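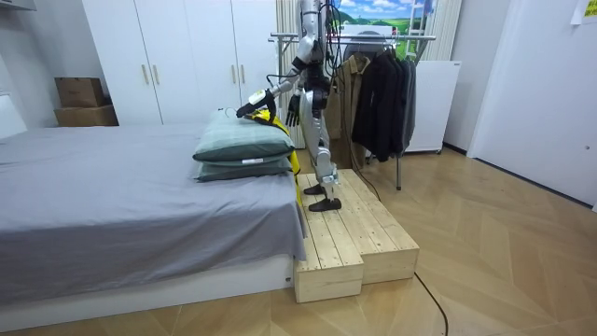

*Clodora deck at the foot of the bed, robot up on it with a hanger in the gripper*

**Clodora two-part step deck — review, and what I'd budget next time**

Quick one, typing between runs. Bought the deck for our garment handling setup at Figueiredo. We needed the robot higher at the foot of the bed, standing, feet flat, no leg changes. Options were a proper lift base (quote made me close the laptop), aluminum staging from Momico, or wood. Went wood.

What you get: a lower block and a longer, slightly higher section. Unfinished pine, planks running lengthwise. No paint, no rubber, no edge strip. Two boxes, came on a Wednesday, one with a crushed corner but the boards were OK.

Assembly took 15 minutes with Benedito Araújo on the driver and me holding things. Instructions are one sheet. The screw bag had extras, which I like.

Good stuff first. It doesn't rock. We've had the robot on it for almost 60 hours of work, and I go around the screws with the driver every Monday morning, two needed a quarter turn so far. Plank seams haven't bothered the feet. And it moves — Benedito and I can shift each section in a minute when we need the floor back.

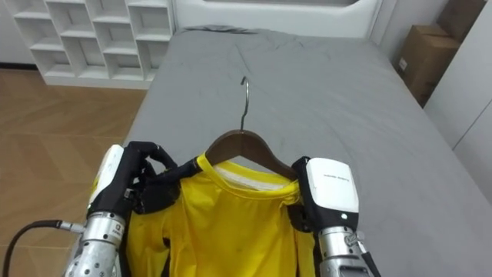
Money though. The deck was the cheap part of the order and I planned like it was the whole order. Forgot longer cables. Forgot clips to keep them off the top boards, where the feet go. Forgot a non-slip underlay for the parquet, ordered that seperately and paid shipping again. Extras came to $61. Not huge, but it was a second purchase request, and Ismael Coutinho in purchasing wanted to know why it wasn't on the first. Fair.

So if you're planning one of these, put on the same form:

- deck, both sections
- cable extensions, one size longer than you think
- clips or a channel for the cables
- underlay
- a rack and hangers if you're doing clothes. Buy spares, same model, or your grasps change
- a spare sheet for the bed

Other thing, buy the bed first. Or at least measure it. Ours came from Ekico after the deck was allready here and we got lucky with the fit. Two-level is handy once it's in place but a bad height is a bad height, no adjustment at all. No leveling feet either. On an old floor I'd want those.

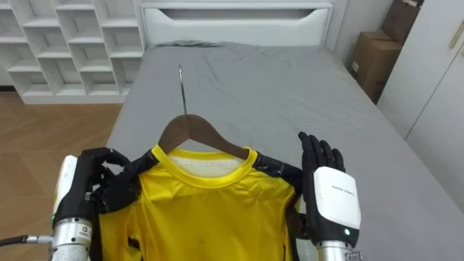 *Yellow shirt on its hanger. Left hand on the shoulder, right hand open*

Didn't love: raw edges. Got a splinter day one, sanded both front faces myself. Clodora should do that at the factory at this price. Also no handholds, so you lift from underneath and mind your fingers. And pine marks easily. Ours looks used. Don't care, but if visitors come through and somebody upstairs cares, budget a coat of varnish — and try a test patch first, I don't know how slick it gets under a metal foot.

Support was fine. Emailed asking about a replacement plank, got a price back by 4 pm, clear enough.
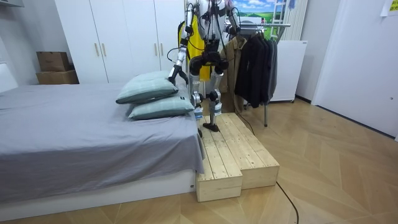 Would the aluminum staging have been worth the extra money?

For a fixed cell, probably, mostly for the leveling feet. We move things every couple of weeks and the Momico sections looked awkward to store, so I'd stay with wood and spend the difference on spare cables and hangers.

Four stars out of five. Loses one for the edges. Asking for a second deck in the July budget, with the extras on the same form this time. Will update if the boards start to go.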